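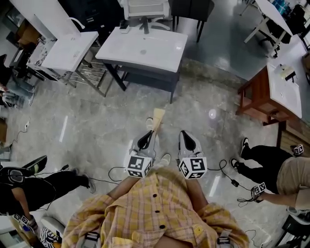
3.2 Equipment and Recording Sessions

Search this journal Go Advanced search

Figure 3. Students during a group session, each with hand-held grippers fitted with marker cubes. View from head height.

The course project ran for 9 weeks at the Lostville campus. Each student worked with a pair of hand-held grippers. A gripper has a plastic body, a handle, and a curved black finger at the front. A cube printed with square black-and-white markers sits below the body (Figure 3), and the pose of the hand is computed from whichever faces of the cube the camera can see. A thin cable runs from each gripper to the recording unit.

Students recorded in groups in the project room, standing close together among the tables. We kept this layout on purpose. The first version of the course, taught by Pathirana in May of the previous year, used single booths, and students in that version rarely saw how others held the tool. In the shared room they copied each other's grip and corrected it without being told. The cost was that a neighbor's marker cube could enter the view. To deal with this, every cube was given its own set of marker numbers, and the tracking software, Moker, dropped any cube not assigned to the wearer.

Before each session the students did a short check. They held both grippers in front of the chest, looked down at them, and opened and closed each one twice. Moker used this segment to match the left and right cubes to the recording. Takes without a usable check segment were removed.

The tasks were set by the students. Each of the 8 groups wrote its own list, with folding, stacking, and sorting as the most common types. In total the class recorded 3000 takes. Of these, 700 were removed, mostly for lost tracking when a cube was turned away from the camera or covered by a sleeve. The remaining 2300 takes were stored in the Jellodel format and used for the training exercise described in Section 3.3.

Cables were the main complaint in the weekly logs. Two groups asked for a wireless version, and one tried routing the cables up the back of the harness, with mixed results.

We use cookies to improve your experience on this site. By continuing to browse you accept our cookie policy. Accept Manage settings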